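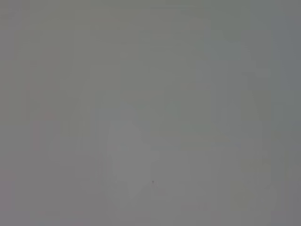 Choosing a grey for a living room took me longer than painting it. I started with nine sample pots and ended up with Tander's low-sheen interior in a colour they call Fulldale, four litres for the ceiling side and eight for the walls, and it has now been up since March. Anyone who has bought grey paint knows that it is seldom only grey. It can have a slight green tint higher up and turn warmer and browner towards the bottom, with no line where one becomes the other, and a soft pale patch low down will catch your eye every time you look that way. On a chip the size of a matchbox you get none of this. I would strongly suggest painting a sample board at least as wide as your arm and moving it around the room for a few days before you pay for the big tins.

The total for paint came to $218, which puts Tander in the middle of the range at our local hardware store. Cledov is cheaper and I have used it in the laundry and the shed. Quaye is dearer and comes in nicer tins. I have painted with all of them over the years, so most of what follows is a comparison.

Coverage

Tander claims two coats over a sealed wall. Our walls were an old mustard colour and I put down one coat of undercoat first, tinted to half strength. After that, two coats did it on three of the walls. The fourth, which has the window in it and gets light across it from the side, needed a third coat. Cledov in the laundry needed three coats everywhere, so the saving on the tin mostly disappeared. Quaye will do two without argument if you load the roller properly.

The paint is fairly thick out of the tin. I did not thin it. On a warm afternoon it started to drag by about the second metre of wall, and I switched to working before ten in the morning, when the room was cooler. If you live somewhere hot you may want the additive that slows down drying. I have not tried it with this paint.

Application

I used a 12 mm nap roller and a 63 mm angled brush for cutting in. The low sheen shows lap marks if you let the edge dry, and I got two of them behind the door before I learned to do a whole wall without stopping for a cuppa. It splatters less than Cledov. Drop sheets are still needed, and I found small dots on the skirting that I had missed. They came off with a damp rag the same evening.

Smell was mild and gone by the next day with the windows open. Brushes cleaned up in water, though the paint does hang on up near the ferrule and you need to work at it.

Colour

Fulldale is sold as a neutral mid grey. In the morning it reads cooler, close to bluish beside the window frame. By late afternoon it has gone towards stone. Under warm bulbs at night it looks nearly brown, and my first thought was that I had been given the wrong tint. I hadn't. We changed two of the bulbs to a cooler white and it settled down. If you want a grey that stays put all day, this is the wrong one, and Quaye has a couple that are steadier.

One complaint about tinting. I had to go back for an extra litre, and the new tin was very slightly lighter than the first two. I mixed it with what was left in the old tin and got away with it — next time I will buy everything at once and pour the lot into one big bucket before starting. The store was decent about it and offered to retint, but by then I had it on the wall.

Wear

The finish has held up well in the hallway end of the room, where bags and shoes hit it. Scuffs wipe off with warm water and a drop of dish soap. Harder rubbing leaves a faint shiny spot, so go gently. A patch I touched up in June can be seen from one side if you know where it is. Touching up with the roller worked better than with the brush, and feathering the edges helped.

No peeling or bubbling so far. We have one exterior wall that used to get damp in winter, and the paint there looks the same as everywhere else, although we did have the gutter fixed first.

Would I buy it again?

Yes, for bedrooms and living areas. For a laundry or a bathroom I would go with something made for wet rooms. The lids on the Tander tins are a nuisance to reseal, and I ended up decanting the leftovers into a jar with the colour code taped on top. I would give it four stars out of five, with the star lost for the mismatched tin and the lids.

Contact | Copyright | Back to top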